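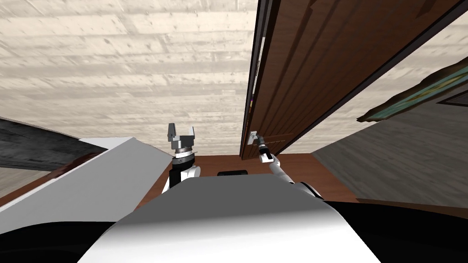 Younes Salem
Fourth-year mechatronics student, Calimlim project group

Teaching a simulated robot to open a door by remote control

The door task was the third of the household tasks our group set up this year, and the one that took the most time. All demonstrations were given in simulation. The operator wears a headset and holds one controller in each hand, and the robot's two arms follow the controllers. The view is from the robot's own head, looking down over its white torso. The right gripper is closed on the lever handle with the door swung open, and the left arm is held up with its gripper open, as it has no part in this task.

Recep Toprak and I recorded 97 demonstrations in June. We kept 41. Most of the others were thrown out for the same fault – the operator let go of the lever before the latch had cleared, then grabbed it again. A policy trained on those runs learned to hesitate at the handle.

Method

Each demonstration starts with the door shut and the robot base at one of 9 positions. The operator moves the right gripper to the lever, closes it, turns the wrist and backs the base away. We logged joint angles, gripper state and base velocity, and cut any run longer than 3000 time steps.

Wrist rotation was the hardest part to show. A person turns a lever with a bit of elbow and shoulder without thinking about it, and the arm does not copy that well. Recep got around this by starting with his own wrist rolled the other way, which left more travel for the turn. I took up the same habit and my later runs were smoother.

Remaining work

The Rodthorpe door model has a stiffer hinge and we have not recorded any runs on it yet. The colour and texture of the walls and floor should also be varied before we train again.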